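Bags on hooks: notes for the storage talk

Stumport library, upstairs room. Starts 7:00 p.m., doors at 6:30.
Speaker: Rokeya Marikar. Tomomi Ogura is on the laptop.

Before starting

Check the microphone. Ask whether people at the back can hear. Hand out the one-page sheet now so there is no passing of paper later. Bathrooms are at the end of the hall.

Opening (5 minutes)

Say who I am. I ran the bag and coat room at the Raltau arts center for six years. On a full night we took in 294 items, and most of them were soft bags. Before that I did the same job at a smaller hall with no shelves at all.

Ask for a show of hands: who has a pile of tote bags on a chair or a door handle at home? Wait for the hands. Then ask who knows what is at the bottom of the pile.

The talk covers hanging, sorting and a little about washing. Suitcases and hard cases are a separate subject and I am not going to get to them tonight.

Why soft bags are awkward (8 minutes)

A soft bag has no shape of its own. Put it on a shelf and it folds over, and the handles end up underneath. The next person pulls at whatever they can reach and the neighbors come down with it.

Hanging fixes most of this. The handles stay on top where a hand can find them.

Tell the Sadao Hattori story here. He stacked the whole winter intake flat on tables in January and we spent the end of the evening digging. Keep it short – he may be in the room and he has heard it before.

Handles (10 minutes)

Pause on the slide and let people look at the handles first. A black fabric tote with two strap handles. They make long loops that stand well above the bag, so there is plenty of room to get hold of them.

Points to make:
Take both loops together. One loop on the hook and one hanging free makes the bag gape, and things fall out.
Long loops need a hook set higher on the wall. Hang the fullest bag you own and check that it clears the floor.
Dark bags on a dark wall are hard to tell apart. Put a tag on the handle, up near the top. We used plain card tags and went through 2,000 of them in a season.

If somebody asks about very short handles, say that a wider hook helps and move on.

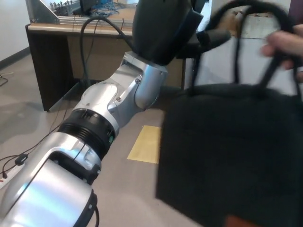

Hooks and rails (10 minutes)

Pass around the three sample hooks. Start them on the left side of the room and get them back before the next part.

The thin wire hook is cheap and it marks the straps. Fine for an empty bag, poor for a full one.

The rounded peg is what I have at home. Leave a hand's width between pegs, more if the bags are stuffed.

The Grurkari rail is the one we fitted at Raltau. It slides, so you can close up the gaps when the room is quiet. Kazuhiro Tsuji put ours in and he wanted it screwed into the studs. Repeat that part. A rail held up by plaster alone will come down.

Somebody always asks about stick-on hooks. Read the weight on the packet and take it seriously. Weigh a packed bag on the bathroom scale first.

Sorting the pile at home (8 minutes)

Empty every bag, including the inside pocket. Receipts, pens, old tissues.
Look at the stitching where the handle meets the body. If it is pulling away, mend it now or use the bag for rags.
Keep one by the door, one in the car and a few on hooks. Give the rest away.

Mio Sakamoto takes clean bags for the food shelf on Stamatopoulos Street. Her address is on the sheet.

Washing, if there is time: cold water, inside out, hung by the bottom edge so the straps don't stretch.

Questions (until 8:00)

Repeat each question for the back rows. Collect the hooks. Chairs go back against the window wall, and the projector cable goes in the drawer with the remote.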